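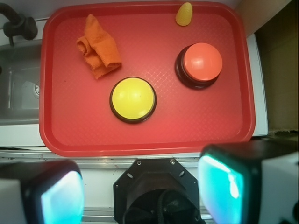

Play kitchen assistants and test families wanted

Wollar is a small workshop for play and learning materials. We make activity trays for children who learn best with their hands, and we lend them to day care centers and family homes in the Pornau area. For our next round we look for two kinds of people: assistants who prepare the trays, and families who try them.

What the assistants do

You work in our kitchen room, at the counter next to the sink. Each tray is set up from a card. You put the things in their places, check that the buttons can be pressed all the way down, and write on the card if something is missing or worn. After each visit you wash the tray, wipe the buttons with a damp cloth (please never put them under the faucet) and return everything to the shelf. One shift is 5 hours and there are 7 shifts in the whole period. We pay 200 euros per shift, also for the first one, when you mostly learn.

You should be patient, tidy and calm with small children. Experience from a day care center is good to have but we do not require it. You need to understand simple written instructions in English – the cards are not yet translated.

What the families do

You come with your child for one visit. The child sits or stands at the counter and explores the tray in his or her own way. Some children go directly to the buttons, some want only the play food. Both are fine, and we do not correct the child. A parent stays in the room the whole time. Children should be 5 years or older, because of the small parts.

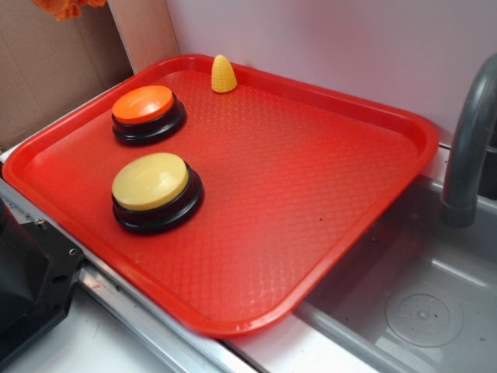 Red tray with orange and yellow push buttons and a toy corn cob.

The cards for this round were written together with Navaratnam, who also lend us the play food. In October we tried the first cards with a small group, and the text has been made shorter after that.

How to apply

Write a short letter, one page is enough, to Ville Heiskanen at the Wollar office in the Travus building, ground floor. Assistants please tell which hours you can work. Families please tell the age of the child and if he or she has difficulties with sounds or certain materials – we can change the tray before you come.

Letters should reach us by December 3, 2022. We answer to everyone, also when the places are full.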